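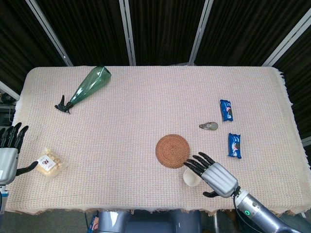
Photo: Mercedes Condori, Brundesness Household Collection

Waffle tablecloth

A waffle tablecloth (also grid cloth, and in the Brundesness district "Bistinik cloth") is a table covering whose surface is formed by small raised squares with shallow hollows between them. It is used on dining tables, on side tables for snacks and drinks, and on work tables at home. The name comes from the likeness of the surface to a baked waffle. The same weave is known from towels and bathrobes, but a tablecloth is usually made in a finer grid, so that cups and glasses can stand on it without leaning.

Name

In American shops the words "waffle" and "honeycomb" are often used for the same fabric. Weavers sometimes keep them apart and say "honeycomb" only when the hollows are deep on both sides of the cloth. The local name Bistinik cloth is taken from the village of Bistinik, where the fabric was sold at a Saturday market. It should not be confused with Bistinik ribbon, a narrow flat band used for closing curtains.

Structure

The raised squares are made by long threads, called floats, which pass over several other threads before they go down again. The floats are longest at the edges of each square and shortest in its center. When the cloth is taken from the loom, the tension is released and the long floats pull together. The edges rise and the center stays low. For this reason a waffle cloth is narrower after the first wash than it was on the loom, and a maker must add extra width when planning the piece.

The size of the square depends on the number of threads in one repeat. A pattern book by Jhonatan Guzmán gives 11 threads for the table grade called Eren, and treats larger repeats as suitable only for towels. The coarser grade, Cimel, has a softer hand and dries faster, but a pen cannot be used well on paper that lies on it.

Edges

Three kinds of edge are common. A hemmed edge is folded and sewn, and is the strongest. A bound edge is covered with a strip of plain fabric. In a fringed edge the cross threads are removed for a short distance and the remaining threads hang free, either loose or tied in small knots. Loose fringe gives a light look along the side of the table, but it catches on chair backs and becomes tangled in the washing machine. Some households place the fringed side where guests do not sit.

Color

Most waffle tablecloths are sold in pale colors, especially off-white, beige and pink. The grid itself throws small shadows, so the cloth seems to have more than one tone even if it is woven from a single yarn. When two or more pale yarns are mixed, the surface can look pink from one side of the room and cream from the other. The color in a photograph may therefore differ between two pictures of the same cloth, and sellers often ask customers to order a sample first. Crumbs show less on a pale grid than on a smooth dark cloth, but small specks settle in the hollows and are easy to miss.

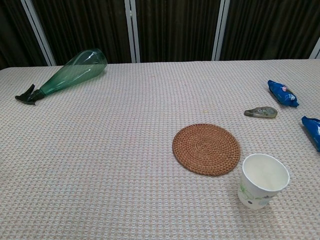 Pale pink and white waffle-textured cloth; a green spray bottle lies on its side toward the back.

Use on the table

The cloth has a good grip. A packet of cookies or a plastic bag of snacks does not slide on it as it would on polished wood, and a round bottle laid on its side is less likely to roll. This is considered an advantage on tables where many small things are put down and picked up during the day.

Light objects that must stand upright need more care. A small paper cup stands well if its bottom is wider than several squares of the grid, but it can be tipped by a fold in the fabric. The usual advice is to pull the cloth flat from the corners before the cups are set out. Full cups, hot or cold, are better placed on a coaster. Coasters of woven rattan are often chosen together with this fabric, as the circular weaving makes a contrast with the square grid. They also lift the cup above the hollows, where a spilled drink would otherwise collect.

A waffle cloth is not recommended under a writing pad, a puzzle or a sewing machine. For such work a second, smooth cloth or a board is laid over it.

Care

Crumbs are removed by shaking the cloth outdoors. A brush pushes them deeper into the grid. Between washes, light stains may be dampened with water from a spray bottle and pressed with a white towel. The stain should be pressed and not rubbed, as rubbing can move the floats and leave a flat place in the pattern.

The fabric is washed in warm water without softener, which makes it absorb less. A fringed cloth is put in a laundry net, or the fringe is tied in bundles before washing. The cloth should be dried flat or over two lines. It is normally not ironed, because the pressure closes the hollows. If a crease has to be removed, a steamer may be held a short distance above the surface. Long storage in a folded state leaves lines which disappear after one or two washes, and rolling on a tube prevents them.

In the Brundesness district

Waffle cloth was woven in Brundesness for household use and in small numbers for sale. The workshop at Bistinik made a series of 1000 tablecloths in the Eren grade, all with loose fringe on the two short sides. The household collection in Brundesness keeps one of them under the inventory number 1306, together with a part of the draft from which it was woven. The cloth is shown each September. Guzmán's pattern book reproduces the draft with a correction in the second repeat.

See also

Coaster
Fringe (textile)
Honeycomb weave
Table runner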